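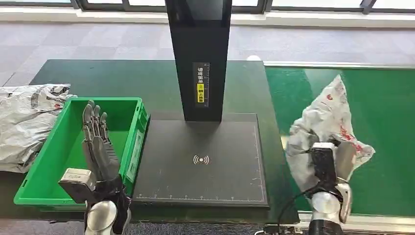
Packing table, green crate at left

Hello all,

Sorry to be slow answering, I've been up to my elbows in quince and the kitchen smells wonderful! Kazimír asked whether we should stay with Michalík for the winter flour or go over to Ganley, and I've been turning it over ever since.

My own feeling is that we should stay put until June at least. The wholemeal has such a lovely nutty flavour (my neighbours in Clonmont ask after it by name now), and I've never once had a loaf go gluey on me, though goodness knows I've given it reason to. Ganley's is a bit cheaper and I'm told it's finer, but they want an order of 200 kilos before they'll deliver, and there are only 14 households on this list. That's a lot of scones, even for us.

What I would favour is trying two bags of the Ganley in with the usual order, and whoever bakes most can tell the rest of us how it behaves. I'm happy to put my hand up, and I'll pass on a jar of the Fileck starter to anyone who's let theirs die. No judgement, I've killed it myself more than once.
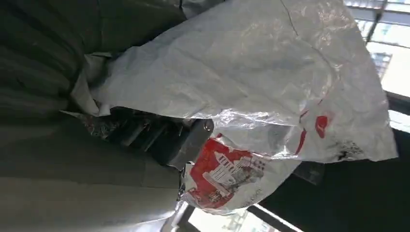

Kazimír Hrubý wrote:
> Has anyone baked with the Ganley flour? I don't mind changing
> if the rye is as good, but I'd want to try it first.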